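Goûters en vrac, plateau peint : une soirée de tri à Prernville

2 octobre 2026

Je vous avais promis des nouvelles de la collecte de goûters de Prernville, et comme je suis incapable de faire court, installez-vous ! L'opération a été lancée en mai par l'association Burkeo, et le dernier relevé affiché à l'entrée du local donne 3214 petits paquets reçus. Barres, sachets, bonbons, fruits, et des feutres aussi, parce que les gens vident leurs tiroirs avec beaucoup d'enthousiasme et que tout finit dans le même carton.

Le tri se fait chez les uns et les autres, un carton à la fois. Celui que j'ai suivi s'est vidé sur un lit, ce qui m'a d'abord fait sourire, et puis j'ai compris. Une table, ça roule, ça tombe, on passe la soirée à quatre pattes. Sur une couette, une mandarine reste à peu près là où on la pose. 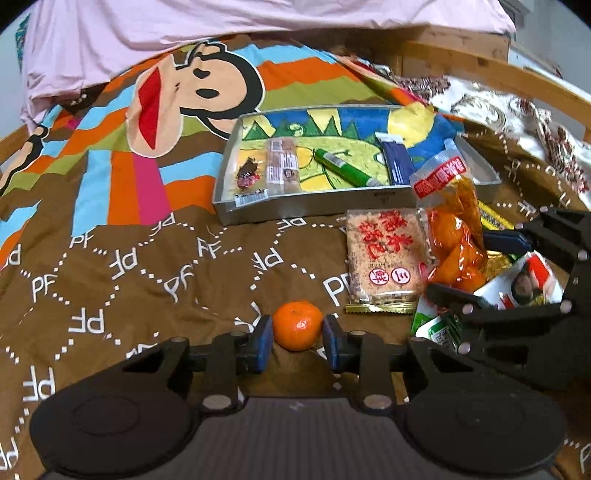 La règle de Burkeo tient en peu de mots : les emballages encore fermés d'un côté, les papiers déchirés à la poubelle, et les fruits à part, à manger dans les jours qui suivent. Pour le reste, on regarde la date, on regarde l'étiquette, et quand on hésite on demande à Orsolya Győri. C'est elle qui coordonne les cartons depuis le printemps et elle répond aux messages à des heures que je ne recommande à personne.

« Les gens croient que le plus long, c'est de lire les dates, m'a-t-elle dit. Le plus long, c'est de ne pas tout mélanger une deuxième fois. » Je confirme. J'avais fait un joli tas de barres à gauche, je me suis levée pour prendre un thé, et à mon retour je ne savais plus du tout si c'était le tas des vérifiées ou celui des autres (j'ai tout recommencé, évidemment).

D'où le plateau. Chacun a sa méthode, mais beaucoup prennent un récipient à bord relevé - un couvercle de boîte, un plat, ce qui traîne - et n'y mettent que ce qui doit être regardé de plus près. Le reste demeure sur la couette en attendant son tour. Darius Oprea, qui a déjà trié cinq cartons à Stemville et qui m'avait donné le truc au téléphone, m'a aussi conseillé de finir par les petites choses : les bonbons, les sachets minuscules, tout ce qui se glisse dans les plis. 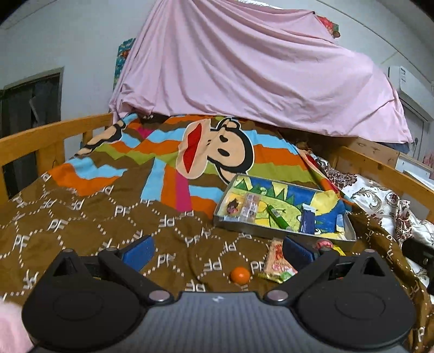

Bon conseil, que j'ai bien sûr suivi à moitié. J'ai commencé par les petites choses, parce qu'elles sont colorées et que j'avais envie de les voir de près, et j'en ai retrouvé deux sous l'oreiller au moment d'aller me coucher. Elles partiront avec le prochain carton, promis Orsolya !

Une fois triés, les goûters sont regroupés rue Pfister, puis répartis entre les garderies du soir de Prernville et de Stemville. Au dernier passage, 1516 paquets sont partis d'un coup, et il en restait environ 900 à vérifier chez des particuliers. Les feutres, eux, vont directement aux ateliers de dessin, à condition qu'ils écrivent encore. On essaie chaque feutre sur un bout de papier, c'est de loin la partie que je préfère.

Et puis il y a la peinture au fond du plateau, que j'ai fini par regarder plus que les barres. Des montagnes, un soleil pâle, une bestiole verte à pointes : ça donne envie de le vider pour tout voir.
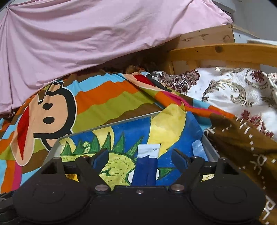 Un paquet bleu marine devant la créature verte peinte dans le plateau.

La collecte continue tout l'automne. Si vous avez un lit libre et une soirée devant vous, Burkeo cherche encore du monde pour les cartons de Stemville. Il suffit de passer rue Pfister, on vous en confie un et vous le rapportez quand il est trié. Prévoyez un sac pour les papiers vides, j'avais oublié le mien.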